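Covullow Bakes – read me first

Recipe text collection, home baking and sweets. Last tidied 5th March.

What's in it

Up to 2,000 recipes, plain text, one per file. Mostly cakes, biscuits, tray bakes, fudge. A few breads that got in by accident and stayed. Each file has a title, ingredients, method, and a notes line if the cook left one. Notes are the best bit, read them.

Where it came from

Three places. The Fleury newsletter back issues, typed up by Beverley Tuhiwai. Handwritten cards from Raelene Nepia's family, scanned then corrected by hand. And the old Lonuria recipe board, saved before it closed in August. Everyone who posted there was asked, the ones who said no or didn't answer are out. 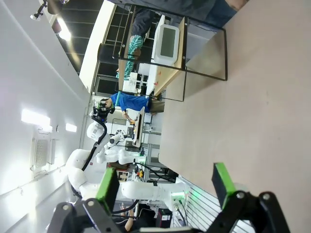
Board recipes are the messiest. Spelling left alone. If someone wrote "a good bit of butter" it says a good bit of butter, we didn't guess a weight. Cups and grams both turn up, sometimes in the same recipe. No conversion done. Tried it once, made a mess of the treacle ones, put it all back.

Layout

Folders are cakes, biscuits, sweets, other. File names are the recipe title in lower case with underscores. Where two have the same title the second gets a number on the end. There are 6 lemon drizzles. They are all different, please stop sending me duplicate reports for them.

Tags

Top line of each file. Things like nuts, egg free, no bake, freezes well. Trinidad Catacutan did the first 1,000, I did the rest, so they dont match perfectly – she used "festive" and I used "christmas". Search for both.

Do not rely on the nut tag for allergies. Means nuts are in the ingredients list, nothing more. Marzipan was missed in a few. Read the recipe.

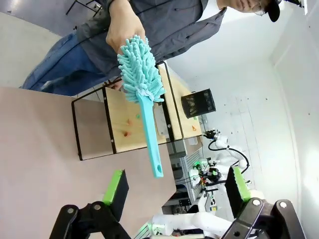
Photo: Keith Tapsell

Known problems

– Oven temps. Older cards say "moderate" or "hot", newer ones give fan or gas mark, some give nothing at all.
– Tin sizes missing from most of the board recipes.
– Fractions from the scans. A half sometimes came through as 12. Fixed where spotted. If a sponge wants 12 teaspoon of salt, it doesn't.
– 4 files in sweets are cut short, the cards were torn. Kept because the ingredients are complete.
– Burnex toffee is in twice, under sweets and under other. Will sort.

Using it

Free for anything non commercial. Cookery classes, school projects, word counts, whatever. Keep the cook's name with the recipe where there is one. Not for reprinting as a book, Raelene's family were clear about that.

Corrections to Warrick McAlister, with the file name please, not just "the ginger one". Replies are slow at the moment.

To do

Merge the tags. Sort the toffee. Chase the second box of cards – Raelene thinks theres a shortbread section in it. Index by main ingrediant if I get time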